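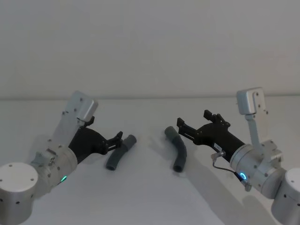
What do I need to join two short bends of gray pipe?

A straight coupler in the same size as the pipe, plus a clean, square cut on both ends. If both bends already have a socket molded on one end, you'll need a short stub of straight pipe between them. Measure the opening before you order, because a coupler that's one size up will just fall off in your hand.

Tutdale short bends, dark gray

I get asked about these little bends more than anything else in the shop, so I finally sat down and wrote them a proper page. They're short, they're dark gray, they're open at both ends, and they do one boring job very well: they get a pipe or a cable run around something that's in the way without you having to build the whole thing out of elbows.

We sell them in two shapes. The Easy bend has a gentle curve, and I use it behind desks and along baseboards where I only need to nudge the line over a little. The Full bend curves more, and it's the one to get for coming down off a shelf or ducking under a bench top. They come from the same material and they take the same couplers, so you can mix them however you like on one run. I've got both on the wall behind my own workbench!

What's in the pack

Item 1072 is the mixed pack, and it has two Easy bends and two Full bends in it. Couplers are sold separately (I know, I know – but half of you already have a drawer full of them, and I'd rather not charge you for more). If you only want one shape, pick it from the drop-down and you'll get a pack of five.

Which coupler?

I stock two kinds. The Unis push coupler is the quick one. You shove the pipe in from each side until it stops, and you can pull it apart again later with a bit of wiggling. I like it for cable runs that I know I'm going to mess with again. The Likton glue coupler is for when you're sure. It fits tighter, it looks a bit neater once it's on, and after the glue has set you're going to need a saw to change your mind.

Don't use either one for hot water or anything under pressure, please. These bends are for cables, air line sleeves, and gravity drains off things like a plant bench or a small dehumidifier.

How I fit them

Lay the pieces out flat on the table first, with the ends pointing the way they'll go on the wall. It sounds fussy, but a curved piece has a way of looking right in your hand and wrong the second you hold it up. Once I'm happy with it I run a pencil line across each joint so I can find the same angle again.

Trim with a fine-tooth saw or a pipe cutter, and go slow. Wipe the dust out of the inside with a rag. If you're pulling cable, run your finger around the cut edge too and knock down anything sharp with a bit of sandpaper. Then push the first end into the coupler, turn it until your pencil marks line up, and bring the second piece in from the other side.

The bends do flex a little, which helps if your holes are slightly off. Don't try to force a Full bend straight, though. It'll spring back and drag the coupler with it. Ask me how I know.

Shipping and returns

Everything goes out from our Cairns warehouse. Orders in before 2 p.m. usually leave the same afternoon, and the packs are light enough to go at the small parcel rate. Uncut pieces can come back if you bought the wrong shape, just leave the label on the bag. I can't take back anything that's been cut or glued.

The longer version of the Full bend is on order and should be on the shelf in May. If you want a note when it lands, put your email in the box under the price and pick "long bend" from the list.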